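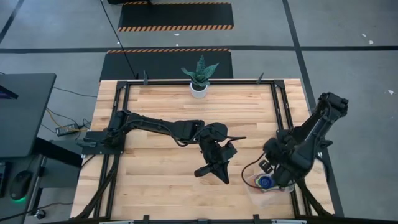
FOR RELEASE 10 June 2022

Dristley launches the Hovland, a bubble tube you can put on a shelf

I've been selling sensory lights from a unit in Zostport long enough to know what people ask me for on the phone, and the thing they ask for most is a bubble tube that doesn't need its own corner of the house. The big floor-standing ones are lovely (I have one at home and my kids fight over who gets the beanbag next to it), but they're tall, they're heavy once you've filled them, and moving one means draining it into a bucket first. So today I get to tell you about the Hovland, our new tabletop bubble tube, and I'm so pleased with it that I wrote this release myself.

The Hovland is 20 inches tall including the base. You fill it from the top with distilled water, screw the cap down, plug it in and press the big button on the front. Bubbles start at the bottom and wander up to the top while the water changes color, either fading slowly through the whole set or staying on one color if you find a favorite. My own favorite is the deep green. My sister says it looks like pond water, and she's entitled to be wrong.

It comes with 2 remotes. That was a request from schools, who told us over and over that the remote goes home in somebody's pocket by the end of the first week. The remotes have large raised buttons, one per color, so a child who is choosing by touch can learn where blue is and find it again. Hold any color button down and the bubbles slow. Hold it again and they pick back up. There's a lock switch under the base that turns off the front button, for when the grown-up in the room would like the light to stay the way it is for five minutes!

We spent a lot of time on the pump. Our older tubes had a hum you stopped hearing after a while, but plenty of the people we sell to don't stop hearing it, and they wrote and told us so. I'm glad they did. The pump in the Hovland sits on a soft rubber ring inside the base and the air line has been moved away from the wall of the housing, where it used to buzz. You can still hear bubbles, and I wouldn't want to get rid of those. In a quiet bedroom at night you may hear a faint whir as well, so if you're very sensitive to sound, I'd suggest trying it on a folded towel or a cork mat first.

Back in February we sent early tubes out to families and classrooms on our mailing list and asked them to be rude about it. We got 652 comments, and I read every one at my kitchen table with a highlighter. A lot of people wanted a longer cord, so it has a longer cord. Several said the white setting was too harsh, and we've warmed it up. Quite a few wanted plastic fish. I went back and forth on the fish. In the end we left them out of the box, as they're small enough to be swallowed, but we'll be selling a larger set that's made for the Hovland later in the year.

One more thing that changed after those comments - the lights now come on gently. The early version went from off to full brightness all at once, and more than one parent told me it made their child jump. Now the color comes up over a few seconds, and it goes down the same way when you switch it off.

We're also bringing out the Grundance on the same day. It's a soft, squashy base cover that slips over the bottom of the Hovland like a sock, with a ribbed side and a fuzzy side, and it washes with your regular laundry. It comes in gray or navy. You don't need it to use the tube, but little hands do like having something to hold on to while they watch, and it hides the cord nicely.

Some practical bits, as I know shop owners will be skimming for them. The Hovland is for indoor use only and should stand on a flat, steady surface. Please use distilled water, plus the small bottle of tube cleaner that's in the box, and change the water every few months or whenever it starts looking cloudy. Empty it before you move it. It isn't meant to be climbed, carried or hugged very hard, though I understand the temptation. Every tube has a guarantee of 2 years on the lights and the pump, and we keep spare caps, remotes and power supplies here in Zostport so a lost part doesn't mean a new lamp.

The Hovland and the Grundance can be ordered from Dristley starting today, together or separately. Schools, clinics and libraries can ask for our trade price list, and stores that would like a working tube for the counter should get in touch soon, as I only have a small number of those set aside. If you're nearby, our showroom is open by appointment and the tubes are already running in the window. Bring the kids - there are beanbags.

For orders, samples and press questions, contact the Dristley office in Zostport.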